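로봇이 들어온 뒤, 퇴근은 빨라지지 않았다

제어반 조립업체 드라델룸의 작업 현장을 가다

드라델룸 조립동의 하루는 오전 7시에 시작된다. 예전에는 이 시간이면 작업대마다 사람이 앉아 있었다고 한다. 전선 끝을 벗기고, 모듈을 끼우고, 덕트 안으로 선을 밀어 넣는 일이다. 지금은 같은 시간에 절반쯤이 모니터 앞으로 간다. 회사가 로봇 설비 업체 투사르드와 계약한 것은 지난 1월이다. 경영진은 직원 설명회에서 "반복 작업에서 해방된다"는 표현을 여러 번 썼다. 그 말을 기억하는 사람은 많은데, 믿었다는 사람은 만나기 어려웠다.

조립 경력 20년의 스텔리오스 콘스탄티니디스는 이제 '셀 운영 담당'으로 불린다. 명함은 바뀌었고 급여 등급은 그대로다. 그가 맡은 일은 로봇이 작업을 시작하기 전에 시뮬레이션으로 동작을 확인하고, 멈추면 원인을 적고, 다시 돌리는 것이다. 원인을 적는 양식에는 항목이 11개 있다. 그중 '기타'를 가장 많이 고른다고 했다.

"손으로 하면 끼우는 순간 압니다. 덜 들어갔는지, 비뚤어졌는지요. 화면으로는 그걸 몰라요. 그러니까 자꾸 들여다보게 됩니다. 눈이 더 피곤해요."

투사르드가 납품한 시뮬레이션 프로그램의 이름은 클레타다. 새 작업은 모두 이 안에서 먼저 돌려 본다.

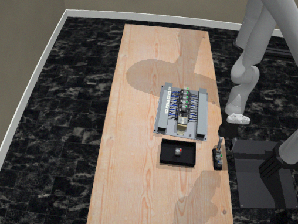
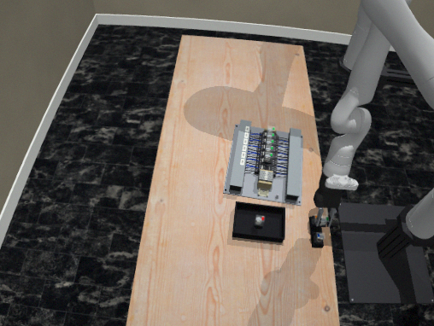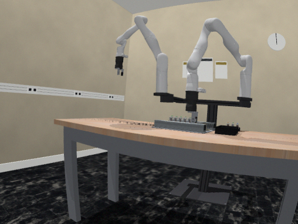
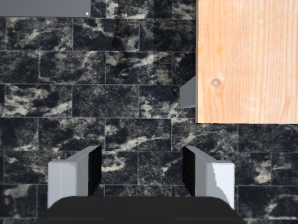 클레타에서 렌더링한 로봇 셀

콘스탄티니디스가 걱정하는 것은 로봇의 실력보다 자신의 손이다. 그는 석 달째 제어반을 직접 조립하지 않았다. 숙련은 쓰지 않으면 줄어드는데, 회사의 인력 계획에는 그 부분이 들어 있지 않다. 설비가 멈추면 사람이 대신한다는 문장이 있을 뿐이다. 클레타의 화면 속 제어반에는 모듈과 양쪽 덕트 사이로 파란색과 검은색의 가는 전선이 다발로 펼쳐져 있다. 그는 그 부분을 손가락으로 짚으며, 신입에게 가르치는 데 가장 오래 걸리던 일이 배선이었다고 했다. 지금 신입 교육 과정에서 배선 실습은 5시간이다. 나머지는 프로그램 사용법으로 채워졌다.

생산관리 책임자 게라시모스 프라그쿠의 생각은 다르다. 그는 도입 후 해고가 한 건도 없었다는 점을 먼저 꺼냈다. 사실이다. 다만 퇴직자 자리는 채우지 않았고, 야간조는 낮 근무와 합쳐졌다. 그에게 생산성이 얼마나 올랐느냐고 묻자 아직 안정화 기간이라는 답이 돌아왔다. 안정화가 언제 끝나느냐는 질문에는 설비 업체와 협의 중이라고 했다.

"사람이 하던 일을 없애는 게 목적이 아닙니다. 더 가치 있는 일로 옮기는 거죠."

더 가치 있는 일이 무엇이냐고 다시 물었다. 그는 데이터 점검과 예외 처리를 들었다. 현장에서 예외 처리란 로봇이 놓친 부품을 주워 제자리에 두는 일을 뜻한다. 시뮬레이션에서 문제가 없던 동작이 실제 셀에서 멈추는 경우도 여기에 들어간다. 조립동 직원들이 손으로 적어 둔 기록에는 이런 정지가 지금까지 141건 올라 있다. 회사의 공식 집계에는 정지 시간이 짧은 건이 빠지기 때문에 수가 훨씬 적다. 프라그쿠는 직원들의 기록을 본 적이 없다고 했다.

나아진 점이 없는 것은 아니다. 손목 통증을 호소하던 직원 몇 명은 확실히 편해졌다고 말했다. 무거운 패널을 뒤집는 일도 줄었다. 그런데 같은 사람들이 다른 불만을 이야기한다. 로봇의 속도에 맞춰 대기하다 보니 쉬는 시간을 스스로 정할 수 없고, 옆자리와 말을 섞을 일도 드물어졌다는 것이다. 한 직원은 점심시간 직전에 설비가 멈추는 것이 제일 싫다고 했다. 다시 돌려 놓기 전에는 자리를 뜰 수 없다.

경쟁사 바브라도 비슷한 셀을 들일 것이라는 소문이 업계에 돈다. 드라델룸 경영진은 이 소문을 투자를 서두른 이유 가운데 하나로 들었다. 바브라 역시 드라델룸을 이유로 들고 있을지 모른다.

오후 4시, 콘스탄티니디스는 다음 날 돌릴 작업을 클레타에 올려 두고 양식을 채우기 시작했다. 퇴근 시각은 로봇이 들어오기 전과 같다. 두 번째 셀의 도입 여부는 다음 분기에 결정된다. 조립동 직원들에게 의견을 묻는 절차는 아직 잡혀 있지 않다.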